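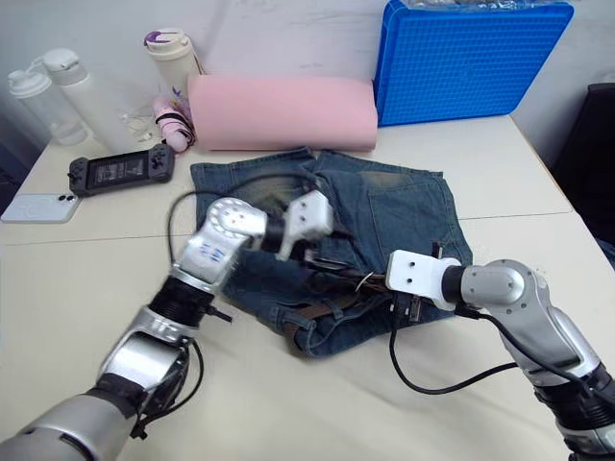 Support > Scoreboards and Timing > Tickets > 3247

Ticket 3247 – Pitch count carries over after a suspended game

Status: Resolved
Product: Palletti Scorebook, league edition
Site: Gilmartin Youth Baseball, Field 2
Reported by: Dalia Dzene
Assigned to: Sidra Ghumman
Opened: 3/29/23

Problem as reported

The pitch counter on the scorer's tablet does not reset when a suspended game is resumed on a later date. The outfield scoreboard shows the same wrong number as the tablet. In the game that prompted this ticket, the home starter came out with 41 pitches already against him before the first batter. He had thrown those in the original portion, nine days earlier. League rules count a resumed game as a new day for pitch limits, so the scorer kept a paper tally for the rest of the game. Balls, strikes, outs and runs were all correct.

Log

Ghumman: Please send the game file and the sync report from the tablet. Confirm whether the game was reopened with Resume or with Edit Final. The two commands treat the pitcher records differently.

Dzene: Files attached. The scorer used Resume. The game was stopped for lightning in the top of the fourth and was never marked final.

Ghumman: Received. The game file holds one session for the home pitcher, with the original start time and no end time. Resume is supposed to close the open session and start a second one. It did not. The board controller is a Verkley unit and only displays what the tablet sends, so I am ruling it out for now.

Dzene: We swapped the controller cable before the game because the inning digit was flickering. Is that related?

Ghumman: No. A bad cable gives blank or frozen digits, and the count on the tablet was wrong too. Leave the new cable in.

Ghumman: Tried to reproduce on a test league. Suspended a game in the fourth, changed the device date, resumed. Counter reset to 0 as expected. Repeated with the tablet offline at the time of suspension. Counter reset again.

Ghumman: What is the league time zone set to under Settings > League > Calendar? Also check the Rest Day Rule field on the same page.

Dzene: Time zone is right. Rest Day Rule says "By game ID." I don't remember setting that. Last season it was "By calendar date."

Ghumman: That is the cause. With "By game ID" the software treats everything under one game number as one outing, whatever the date. A suspended game keeps its number, so the session stays open. The setting was probably changed when the league was copied forward from last season. The copy tool takes this field from the tournament template – in your case the Husum invitational – if one is attached.

Fix

1. Signed in as league administrator, go to Settings > League > Calendar.
2. Set Rest Day Rule to "By calendar date" and save.
3. Sync every tablet in the league before its next game. A tablet that has not synced will keep the old rule.
4. Open the affected game, choose Pitchers > Split Session, and enter the date and time play resumed.
5. Rerun the eligibility report.

Dzene: Steps 1 and 2 done. Of our 3 tablets, one would not sync until I signed out and back in. After the split, the starter shows 41 for the first date and 38 for the second. The second number matches the paper tally. The eligibility report now has him available on the correct day.

Ghumman: Good. Two other games in your league were suspended this season, and neither has been resumed yet. They need no correction as long as the tablets are synced first. I have filed a separate defect against the copy tool – it should show a warning when a template changes the rest rule.

Dzene: Fine to close.

Related tickets

Inning digit flickers on Verkley controller
Split Session grayed out for assistant scorers
Batting order lost after Edit Final
Tournament template overrides mercy rule
Tablet will not sync after password change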